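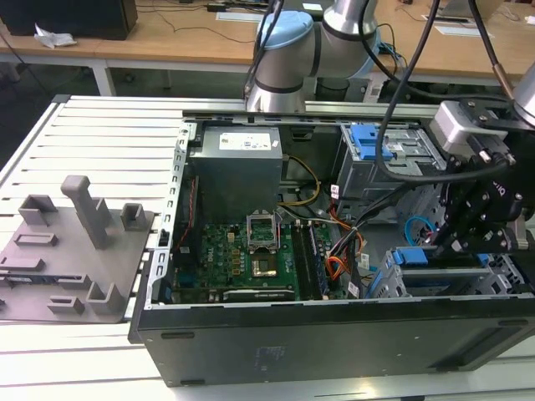

A desktop tower on the bench with its side panel off. The processor socket is empty, with its bracket raised.

Retiring the old site machines: what changes at Rirside and when

Issued 10/28/26

The stock and labelling system at Rirside moves to the new server before the end of the year. The desktop machines that now run the label printers will be withdrawn bay by bay. Most staff will notice little apart from a different login screen and a shorter wait at the printer. Those who book goods in, and anyone who keeps files on a bay machine, should read the whole of this item.

The present arrangement

Each bay has one desktop that holds its own copy of the label templates. When a template is altered in the office, the new version is copied to the bays overnight. If a machine is switched off at the wall, it misses the copy and carries on printing from the old template until the following night. The mismatch that held up the Kerekes pallets in spring came from this. Two bays were printing the old depot code and one was printing the new one, and the carrier's scanner accepted both.

Under the new arrangement there is a single set of templates on the server. The bay terminals hold nothing. A terminal asks for the template each time a label is printed, and the version number appears in small type under the barcode. Please leave that number uncovered when applying the label to shrink wrap.

Order of work

Goods-in will change over first, then the two packing bays, then despatch. Returns is last and will not be touched until December. Each changeover is planned for the gap between shifts. The old machine stays under the desk, switched off but still cabled, until the shift leader has signed the sheet for that bay. After that it is taken away and its drive is removed.

The order was set by the number of label types in use. Goods-in prints only four, and all of them share one paper size. Despatch has the carrier labels, the customs sheets and the Husby format with the tear-off strip, and we would like the simple cases settled before starting on it.

Files on the bay machines

The bay desktops were never backed up. Over the years they have gathered a fair number of spreadsheets, rota drafts and scanned delivery notes, mostly in folders named after people who have since changed jobs. Nothing on these drives will be copied across automatically. If you need a file, move it to the shared drive, in the folder named for your bay, before the changeover sheet goes up on your board.

Drives will be held in the locked cabinet for 41 days after removal and then shredded. A file can be recovered during that time on written request to Emese Csizmadia in site systems. Give the bay, the folder and the file name if you know it. "The one with the pallet heights" has been received twice already and matches at least six files.

Personal files should simply be removed. They will not be searched for or returned.

What happens to the hardware

Memory and power supplies in working order will be tested and kept as spares for the office machines, which are of a similar age. Processors are being kept only where they match the list on the systems noticeboard. Everything else goes to Muvar for recycling under the existing contract. Muvar collects by the cage, so full units, bare cases and loose cables must be kept in separate cages. Mixed cages are charged at the higher rate.

Monitors stay where they are. So do the hand scanners, although the ones with a coiled lead will need an adaptor, and site systems will fit these during the changeover. Please do not unplug a scanner to try it on a new terminal beforehand. The pairing is stored in the scanner and has to be reset by hand if it is lost.

Staff have asked whether they may buy an old machine. They may not. The leasing terms on part of the stock were never properly closed, and it is simpler to treat all of it alike.

Printing limits

The server will accept a print run of up to 900 labels as one job. Anything larger has to be split, and the second part must start on a new roll. The old bay software had no stated limit but tended to stop silently on long runs, which is how half-labelled batches came about. The new system shows a count on the terminal and holds the job if the roll runs out. Once the roll has been changed, press Resume. Pressing Print again starts the whole job from the beginning and gives every carton a duplicate number.

Duplicate numbers must be reported to the shift leader before the goods leave the bay. They can be cancelled on the server while the pallet is still open. Once it has been closed, the cancellation has to go through the carrier and takes a working day.

If the network is down

A terminal cannot print without the server. For short breaks, wait. If the fault lasts longer than a quarter of an hour, use the pre-numbered emergency labels in the red wallet at each bay and write the stock code on the label in block capitals. Enter the numbers on the sheet in the wallet as you go. They are keyed in later by the office, and a missing line means a pallet has to be opened.

The wallets were last checked in summer. Packing bay two was short of a pen and had the wrong sheet, and both have been put right.

Logins and training

Logins are personal from the day your bay changes over. The shared bay passwords will stop working at the same time. Your login is your staff number, and the first password will be handed to you on paper by your shift leader. It must be changed at first use. Agency staff will be given a temporary login that expires at the end of the booking.

Training takes half an hour and is done at the bay, on the terminal you will be using. Night shift sessions will be held at the start of the shift. The list of times is on the board outside the canteen, and swaps should be written on the list itself.

Questions about files and drives go to Emese Csizmadia. Questions about times and cover go to your shift leader. Faults should be logged through the helpdesk in the usual way, with the terminal number, which is printed on the front of the base.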